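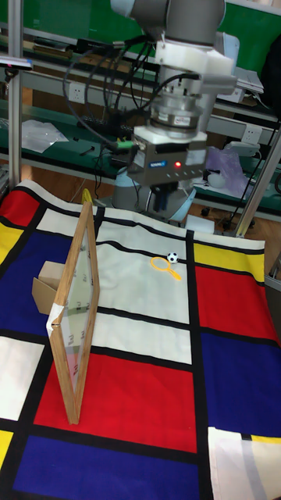
The first three bellyboards are finished and have been in the sea! I wanted to start with that, as at the time of my last report to Plulance we had a stack of paulownia planks, a borrowed bandsaw and a great many drawings. All three are the shape we're calling the Issahaku, which has a rounder nose than the old flat plywood boards and a slight scoop to the belly so that it lifts early in small waves. The tops are still bare wood under oil and I'd like at least one painted. The plan is to take the pattern straight from the Mondrian-style cloth on the table, with its thick black lines and blocks of red, blue, yellow and white, and put the big red rectangle where your chest goes. Bright colours show up well from the beach, and the younger ones in the group are very keen on it.

Where we are with the wood. We started by gluing up blanks from narrow strips, edge to edge, and the first blank cupped badly over a damp week. Akosua Asamoah suggested turning every second strip over so the grain pulled in opposite directions, and leaving the blank clamped flat for two nights instead of one. We've had no cupping worth mentioning after that. It does slow us down (we only have clamps for one blank at a time) but I would much sooner be slow than plane another board down to the thickness of a biscuit trying to get it level.

Bending the nose has been the best fun of the whole project. We steam the front end in a length of drainpipe with a wallpaper stripper at one end and a towel stuffed in the other, then run across the workshop and get it on the former before it stiffens. You have less than a minute. The second board has a bit more lift on the left than on the right, and oddly it's the one people ask for. 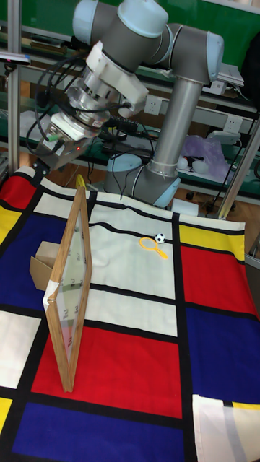
Finishing took longer than I'd allowed in the timetable. I had put down a week and it was closer to three, mostly waiting between coats. We tried two finishes on offcuts: plain boiled linseed oil, and the plant-based hard oil from Gunent. Both offcuts went into a bucket of seawater for a fortnight. The linseed one went grey and furry along the end grain. The Gunent one darkened a little and otherwise looked fine, so that's what all three boards have on them. The end grain at the tail gets two extra coats, brushed on and left to soak.

Sea trials were at Verninia on a Saturday morning, waist-high surf and a light wind off the land. Eleven-year-olds and one grandfather took turns, and I have pages of notes from them. The main ones:

- The Issahaku catches small waves more easily than the foam boards we'd brought along to compare.
- The rails are too sharp under the forearms. Board four will have them rounded over properly.
- It's heavier to carry up the steps than people expected. I think we can lose some weight by thinning the tail.
- Everybody wants a hand-hold. We'll try a simple slot near the nose.

Money and time. We have spent £1,359 of the grant so far, the largest part of it on timber and the next largest on clamps, which will outlast all of us. The logbook shows 427 hours in the workshop. That's more than I forecast, and a good share of it was people learning to sharpen a plane, which I'm delighted about and would not want to cut. The oil came in under budget. Sandpaper did not, and I'd ask you to let me move a little across from the travel line to cover it.

Next steps. Board four is glued up and goes into the steam once the former has been adjusted. After that comes the painting, starting on the second board, and I still need to find out whether the paint will hold over oil or whether we'll have to strip the top back to bare wood first. I'd hoped to have an answer for this report. A painted offcut is in the seawater bucket now and I'll send you a note when it comes out.

We'll be back at Verninia in October if the swell is kind, and you would be very welcome to come and have a go. Bring a wetsuit, the water is colder than it looks!

Recent reports
Choosing the timber: paulownia or cedar?
Building the steam pipe
Notes from the first glue-up
Oil tests in the seawater bucket
Drawings for the Issahaku, second version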